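4.2 Jury criteria and the treatment of slope

The brief issued to entrants for the Wubshet cultural center ran to 161 pages, of which only 6 dealt with the site itself. The remainder set out room schedules, fire and acoustic requirements, and the terms of the two-stage procedure. This imbalance matters for the analysis that follows. Entrants in the first stage had little more than a contour survey and a short geotechnical note to work from, and the jury had no agreed method for comparing how each scheme met the ground.

We coded the 5 shortlisted schemes by their primary response to the slope, using the categories proposed in Section 2: terraced, bridged, embedded and perched. Coding was done independently by two of the authors from the second-stage boards and then reconciled. Disagreement arose on one scheme only, the Callumex entry, where the lower galleries are cut into the hillside while the lobby spans a drainage channel. It was coded as embedded on the basis of floor area.

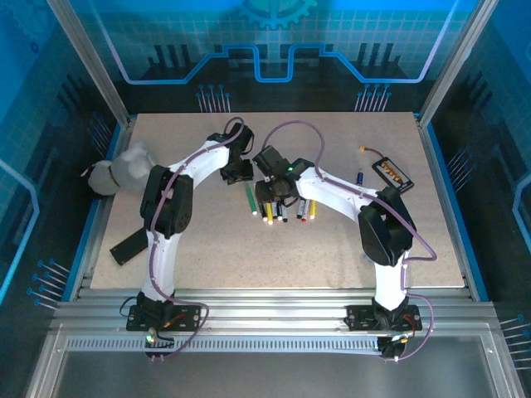 The written criteria gave equal weight to program, structure, public access and cost. In the jury minutes, however, public access takes up far more space than the other three. Tekleab (interview, August) attributes this to the steepness of the approach from the lower road, which made every decision about the entrance a decision about the whole section. Ní Bhriain, who sat on the technical panel, gives a different account. In her view the cost estimates submitted at the second stage were too coarse to separate the schemes, and the discussion moved to access for want of firmer figures.

Both accounts are consistent with the record. The Prulo scheme, which placed the entrance at the upper level and led visitors down through the galleries, was praised for its clear route but marked down for the length of the service ramp. The Plika scheme reversed the sequence. Its entrance stood at the lower road, with a public stair rising along the east wall to a roof terrace open outside gallery hours. The jury asked for a revised section showing how wheelchair users would reach the terrace – the stair alone was judged insufficient – and the revised drawing added a second elevator at the upper landing.

Figure 7 plots entrance level against total excavated volume for the shortlisted schemes. The two embedded schemes lie at the right of the plot, as expected. Less expected is the position of the terraced scheme, which has an excavated volume close to that of the perched scheme. The explanation lies in the retaining walls. By following existing agricultural terraces, the design team avoided most of the cutting that a new set of platforms would have required, although the existing walls would have needed repair along much of their length.

Figure 7. Entrance level and excavated volume, second-stage schemes. Volumes are calculated by the authors from submitted sections and exclude temporary works.

Some caution is needed in reading these values. Sections were submitted at different scales, and two teams omitted the ground line beneath the lowest slab. For those schemes the volume was estimated from the contour survey. The effect on the ranking is small, but the distances between points should not be treated as precise.

The gallery area required by the brief was 2,000 square meters, and all shortlisted schemes came close to it. Differences in excavated volume therefore reflect storage, plant and circulation more than exhibition space. Abera and Blomqvist make a similar observation about regional museums on flatter ground, where basements are often enlarged late in design to take plant that no longer fits on the roof. On a steep site the same pressure appears earlier, and it appears in the section. Shiferaw, responsible for the second-stage technical review, recorded in his notes that plant rooms were the item most often redrawn between stages.

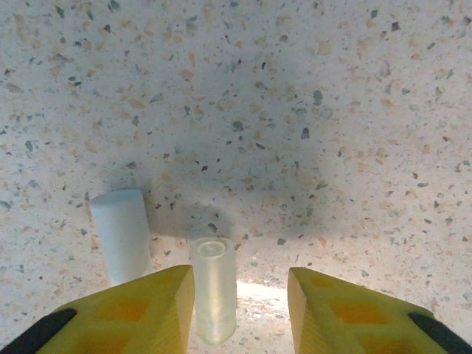 4.3 Changes between the first and second stages

Entrants received written comments from the jury after the first stage and were free to respond to them or leave the design as submitted. We compared the two sets of drawings for each scheme and noted any change to entrance level, number of floors or main stair position. Entrance level changed in one scheme only. Changes to the main stair were more frequent and were usually tied to comments on escape distances from the upper galleries.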